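Iltbridge resettlement caseload – data card

2018-08-01
by the Iltbridge data desk

What's in it

Records of asylum seekers and refugees placed in Iltbridge and Ladlow, from first registration up to the decision or the last contact, whichever we have. 300 case records, one row per household, not per person. Households split and merge. When they split we kept the old id and gave the new household its own, with the old one in the parent column.

Two files. cases.csv is the main one. moves.csv has every change of address we were told about, and plenty were never told to us.

Where it comes from

Intake forms from the Ladlow reception office, typed up by hand. Before January the forms were a different layout and did not ask about prior applications in another country, so that column is blank for the older rows. Blank means not asked. It does not mean no.

Decision dates come from the letters people brought in. If they didn't bring the letter there is no date, even where we know the outcome. Don't fill these in from the outcome column, somebody tried that and the waiting times came out far too short.

Columns

16 in cases.csv. Most are obvious from the header. The ones that aren't:

- status – last known, can be stale by months
- route – sponsored, direct, family, other. "Other" is a mess, see below
- wan_flag – household went through the Wan hostel first. Their clocks start at the hostel, everyone else's at Ladlow
- work_ok – permission to work on the day of the interview. Not updated after
- parent – see above

Known problems

Route = other covers at least 4 different things, including transfers from Undside that should of been marked direct. We're going through these by hand. Slow.

Country of origin is what the person said. Country of last residence is what the form said. They disagree a lot and we left both alone. 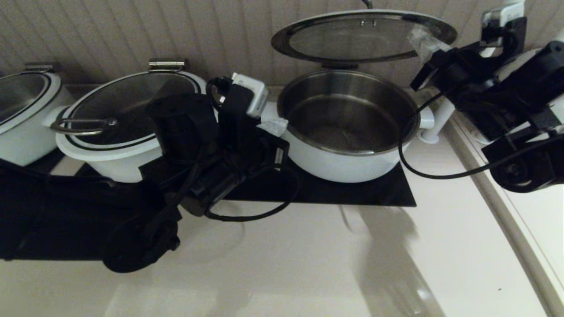

Ages are banded for anyone under 18 – the exact ages were removed before the file left the office and we can't give them out. Please dont ask.

Undside is thin. The council there stopped sharing address changes when the housing contract was renewed, so anything after that looks like nobody moved. They moved.

Using it

Fine for local planning, waiting times, school places, that kind of thing. Not fine for working out approval rates by nationality. Groups are too small and the missing letters are not missing at random – refused people come back to us less often.

Don't try to match rows to people. Don't publish any cell under 4.

Changes

Version 2. Fixed duplicate ids in moves.csv, dropped the free text notes, added wan_flag. If you have version 1 delete it, the notes had names in them.

To do: recode route, get the Undside addresses, write a propper codebook.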